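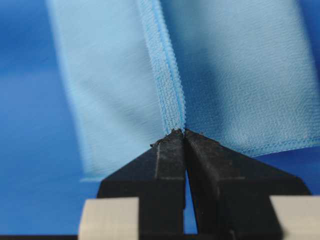 Why Did the Robot Drop the Shirt?
Robot Corner – for kids who like machines

Folding a shirt is easy for you. Ok maybe not easy, but you can do it. For a robot it is really hard! Cloth bends and slides and never looks the same twice. A box stays a box. A shirt is a blob.

At the Adia laundry in Kimville there's a robot called Zikier. Its job is to pick up clean clothes, hold them up and lay them flat for folding. In July it started dropping things. Not every time. Just enough to be a big pain.

What went wrong?

A robot hand is called a gripper. Lots of grippers have two fingers, no thumb, no palm. The fingers close and pinch. A good place to pinch is a seam – the line where two pieces of cloth are sewn together. A seam is thicker than the rest so there's more to hold on to. Look at the light blue cloth and you can see the two black fingers squeezing the bottom end of a seam, just at the tips.

See the rough, frayed bits right where the fingers meet? Threads are sneaky. When a gripper pinches the same sort of spot over and over, tiny bits of fluff can get left behind on the tips. That's what happened to Zikier. The fluff built up, the fingers couldn't close all the way, and thin cloth slid out.

But here is the strange part. The robot didn't know! Its computer only checked one thing: did the fingers get the message to close? Yes. So it thought it had the shirt. It carried nothing across the table and laid nothing down, very neatly. Then it went back for the next one.

How they found it

The robot keeps a diary, called a log. Every grab goes in the log. The people at the laundry looked at 3928 grabs and found 571 where the cloth got away. Most of the drops were thin stuff. Thick towels were fine, becuase a towel is fat enough to hold even with fluff in the way.

How they fixed it

– Clean the finger tips after every 100 grabs.
– Put on new tips after 3000 grabs.
– Check how far apart the fingers stop. Closed all the way with no gap = probably no cloth. Stopped a bit early = something is in there.
– Take a look with the camera before moving. No cloth? Stop and try again.

One more thing, the third check got fooled at first. Fluff makes a gap too! So they need the cleaning AND the camera. One check by itself wasn't enough.

Stay safe

A dropped shirt is no big deal. Fingers are. A gripper can't tell your sleeve from a shirt on the table, it just pinches. So at Adia the robot has to be switched off before anyone reaches in to clean it. If you ever visit a robot, stay behind the line, tuck in loose sleeves and ask a grown up were the stop button is.

Try it at home

You need: an old T-shirt, two pencils, some cotton fluff.
Hold a pencil in each hand. Pinch the shirt in the middle and lift. Now pinch it on a seam and lift. Which one is easier? Next wrap a little fluff on the pencil ends and try both again. Write down what happens. That's your log!

New words
Gripper – a robot's hand
Seam – where cloth is sewn together
Log – a list of what a machine did and when

Next time on Robot Corner: the Probert floor sweeper and why it kept getting stuck under the same chair.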